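1/ 这周一直在改 Skultivis 的感知模块,随手记几条,想到哪写到哪,别当教程看

2/ 起因:规划器老是在放盘子那一步超时。日志翻了一晚上,规划器没毛病,是上游给的位姿在抖。同一个盘子,前后两次估计差出去一截,它就不停重规划,重到超时为止

3/ 统计了下,1154 次查询里超时的有 40 次,全部集中在头部转动的时候。站着不动基本没事。所以先别骂规划器了(我骂了两天,对不起)

4/ 时间戳。又是时间戳。图像用的是到达时间,关节角用的是采样时间,两边对不齐,一转头外参就是错的。改成统一用采样时间,缓存里做插值,抖动马上小了一大块

5/ 有人问为啥不直接上滤波。上过。滤波把错的东西抹得很平滑,看着舒服,抓的时候照样偏。先对时间再谈滤波吧

6/ 另外加了个模糊度门限:太糊的帧不更新位姿,只更新“东西还在不在”。Mitiku Moges 的建议,我本来嫌土,跑完回放真香。代价是最多连丢 7 帧,规划那边要能忍,目前看能忍

7/ 回放工具也顺手重写了。以前拖一下进度条要等半天,现在按索引跳,2345 帧的包随便拖。Zuvetti 那边要的话我整理下再发,现在代码太脏了,不好意思见人

8/ 还没解决的:反光。不锈钢水槽里一道高光,分割老当成物体边缘,深度在那块也是一片洞。试过按亮度直接屏蔽,白盘子跟着一起没了……暂时靠多视角投票顶着,慢,但是能用。有更好的办法求踢我一脚

9/ 下一步做门的状态估计。现在洗碗机开没开是写死在任务脚本里的,换个场景就崩,得改成从图里判断,开合角度也要给出来,碰撞模型才能跟着更新。先拿这种糊帧当难例:盘子立在水槽右边的小格里,斜侧着对镜头,看着是浅色的椭圆;洗碗机门全放下来了,黑架子拉出来一截。门这种大东西糊成这样应该还能判,盘子位姿就按第6条跳过。标注规范我今晚改完,“架子拉出一部份”要单独给个类,不能跟“门开”混在一起
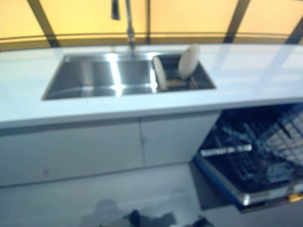
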